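Catbridge Parts Desk: Tower Intake and Teardown FAQ

Which towers do you accept?
Complete desktop towers with the power supply fitted. Bare cases go to the Barajas depot. Quote form 2274 on the delivery note.

Do I need to remove the side panel before drop-off?
No. Leave it on for transport. We take it off at the bench and lay the chassis on its side, so the motherboard faces up.

Should I take the processor out myself?
Only if you are keeping it. Raise the retention frame first, then lift the chip straight up by its edges. Do not slide or tilt it, as a bent contact in the socket means the board is graded for parts.
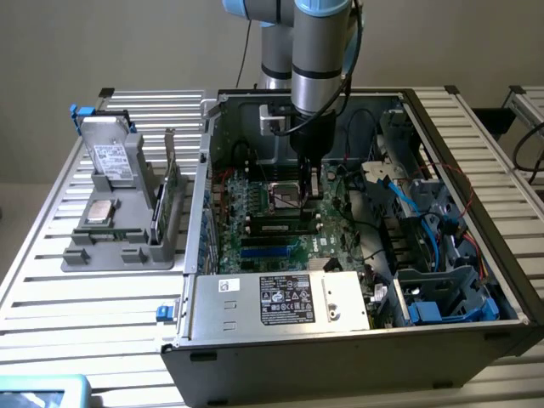 Memory modules can stay seated in their slots. They are pulled and tested separately and listed under code 101.

What happens to the drives?
Drives are removed from the cage and wiped. SATA cables are unplugged at the connector, never by the wire, and reused if the ends are sound.

Do you open power supplies?
No. Units are tested closed and resold or recycled whole. The regulatory label must be legible; units without one are scrapped.

Can I buy a tested board?
Yes. Dirnosow stock is listed every Monday. Boards are sold without a processor unless the listing states otherwise. The limit is 2 per order.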